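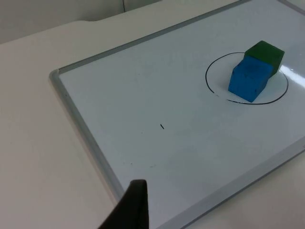

Whiteboard on a white table

Gallside Town Forum > Council and Elections > Griline contract and the register of gifts

brickfield_lane
Posted: September 20, 2022

Good evening to all. I am living in Gallside for many years now but I write here for the first time, so please excuse me if this is the wrong section.

I have read the papers for the October meeting of the council, which are on the website under "Decisions to be taken". The council wants to extend the contract with Griline for the parking machines and the permits. The extension is for 3 years and the cost is £278,000. In the report it says that only two companies sent a price, and that the second one was "not able to meet the technical requirements". The second company is not named and the requirements are not in the papers.

Then I looked at the register of gifts and hospitality. Councillors must write there any gift or meal they accept from a company. In spring there is an entry for a dinner at the Thái restaurant, paid by Griline, for two members of the same committee which now recommends the extension. The value is written as "under the limit". It does not say how much under, or what they talked about.

I do not say that anybody did something wrong. I only ask how a normal resident can find out more. Is it allowed to ask for the technical requirements? And must the members who had the dinner leave the room when the vote comes?

Thank you for reading.

oldtollgate
Reply to brickfield_lane

Welcome. Right section, and a good first post.

Yes, you can ask for the requirements. Write to the information officer and say it is a freedom of information request. They may hold back the prices of the losing bidder but I can't see how they would hold back a list of what the machines have to do.

On leaving the room, that depends on whether it counts as an interest they have to declare. One dinner probably doesn't. It should be said out loud at the start of the meeting though, and the clerk should minute it.

pennywhistle
Reply to brickfield_lane

It's a curry and a beer, not a villa in Spain. They put it in the register, which is what the register is for. If they had something to hide they would have left it out. I sat through the Velden business years ago, where nothing was written down at all, and people here have forgotten how bad it was.

brickfield_lane
Reply to pennywhistle

I agree that it is better to write it down than to hide it. But if the entry says only "under the limit", I know very little more than before. In the town where I grew up we had a similar book in the town hall, and everybody laughed about it. I would not like to laugh about this one.

Can you tell me what was the Velden business? I have seen the name in old minutes but I could not follow it. 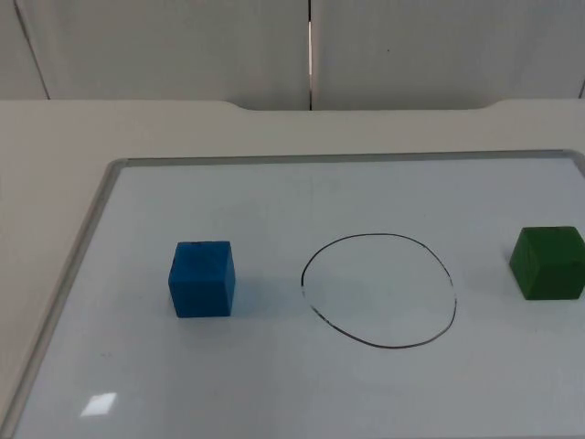
Photo: Gallside Town Forum archive

pennywhistle
Reply to brickfield_lane

Velden was the firm that had the bins before the present lot. The contract was renewed without going out to tender, and it was done in the private part of the meeting with press and public sent home. When somebody finally asked for the paperwork there wasn't any to speak of. No charges, no inquiry, the firm lost the work at the next renewal and that was that. My point is that compared with those days we have a proper process now.

marl_pit
Reply to pennywhistle

We have a process that produced one bidder who could do the job and it was the bidder already doing it. I wouldn't call that proper. If you write the requirements around the machines that are already in the car park, of course only one company can meet them.

Also, the limit for councillors' gifts was raised at the last review. You can now accept a lot more before you have to give the exact sum. I spoke against it in public question time and got a very polite answer that did not answer anything.

oldtollgate
Reply to marl_pit

Careful. You don't know the requirements were written around anything. Neither do I. Wait until brickfield_lane gets the reply.

marl_pit
Reply to oldtollgate

Fair enough, I'll say "it would be easy to" instead. Still think it.

brickfield_lane
Reply to all

I have now sent my request. I asked for three things: the technical requirements, the date on which they were approved, and the notes of any meeting between the council and Griline before the prices were opened. The officer confirmed by email that it was received. She was friendly, I must say.

I also went to the library to read the minutes on paper, and there I found that the present contract started with a pilot. The pilot was in only 2 car parks and it cost so little that no tender was needed. Afterwards it became the whole town. I do not understand how a small trial can grow to such a size without a vote. Perhaps there was a vote and I did not find it. The folders are not in good order and some pages are there twice.

One more question. A neighbour told me that if we collect 500 signatures, the council must debate the matter in public. Is this still the rule? 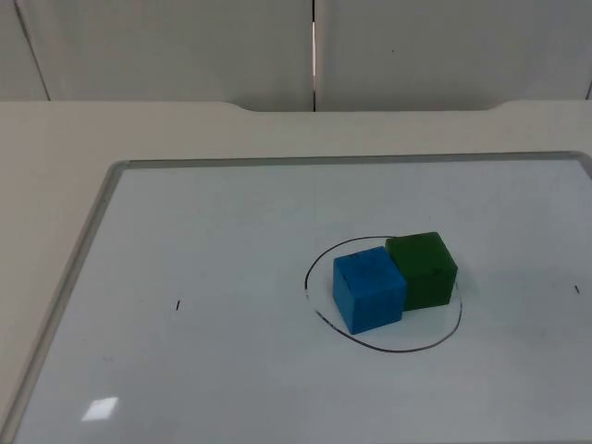 hollowayhill
Still the rule as far as I know, but read the small print before you go knocking on doors. The signatures have to be from people who live, work or study in the area, and the petition has to reach the clerk well before the meeting. For October you would be tight. When we did the one for the footbridge we had almost double what we needed, and a good part was struck out over missing postcodes.

pennywhistle
Reply to hollowayhill

And what would the petition ask for? "Please hold the same vote but with more people watching"? The machines work. I pay by phone, it takes a few seconds. Run a new tender now and you'll spend officers' time on it and get Griline again, perhaps dearer.

hollowayhill
Reply to pennywhistle

It could ask for a one-year extension while they do a tender with the requirements published. That doesn't seem wild to me. They did the same with the grass cutting.

marl_pit
Reply to hollowayhill

I'd sign that.

brickfield_lane
Reply to hollowayhill

Thank you, this is a much better idea than mine. I wanted first to ask that the extension is refused, but then there would be no contract and maybe no machines, and people would be angry with the petition and not with the council.

To pennywhistle I want to say that I also have no complaint about the machines. My mother-in-law finds them difficult, the letters on the display are too small for her, but this is another subject. My complaint is that the report asks the councillors to agree to something which they cannot check, and we can check it even less.

I have written a first text for the petition. My English is correct, I hope, but it is a little stiff. Would somebody look at it before I print it?

oldtollgate
Reply to brickfield_lane

Send it to me by private message, happy to. Leave the Thái dinner out of the petition itself. Raise it separately with the monitoring officer, in writing, and ask what the exact value was. If you mix the two, the chair will spend the whole debate being offended about the dinner and never get to the tender.

marl_pit
Reply to oldtollgate

Disagree, the dinner is the only part most people will remember. But it's not my petition.

brickfield_lane
Reply to oldtollgate

I have sent it to you now. I will keep the dinner separate, as you advise. When I have the answer from the information officer I will put it here in this thread, also if it shows that I was mistaken.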